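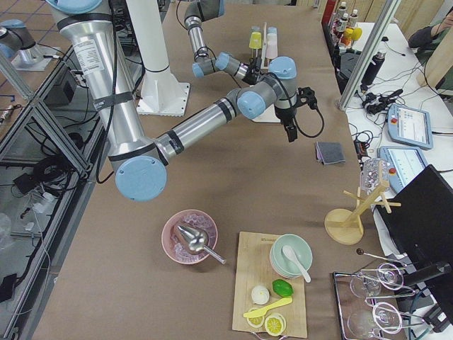

Reviews / Data collection kit

We've had the Fluletti bar set on our two-arm table for 3 weeks now, and I'm thoroughly won over. It's a drinks-making kit for anyone recording demonstrations for a learning system, and what I love is the mix: ice and a scoop in a pink bowl, a lime, lemon slices, a yellow plastic knife, wine glasses, capped bottles in a rack. Every one asks something different of a two-finger gripper!

We passed 100 good recordings much sooner than we did with the Rollwood kitchen set – mostly down to quicker resets. The stack of pale green bowls is lovely to work with, and the mug tree gives you plenty of fiddly reaches. The glasses are my favourite. Lay them down in the metal tray and you get a grasp that new operators really have to think about.

Grumbles? The scoop is so shiny that our labelling tool struggles with it, and I'd like a second knife in the box. We're aiming for 1,000 recordings by December.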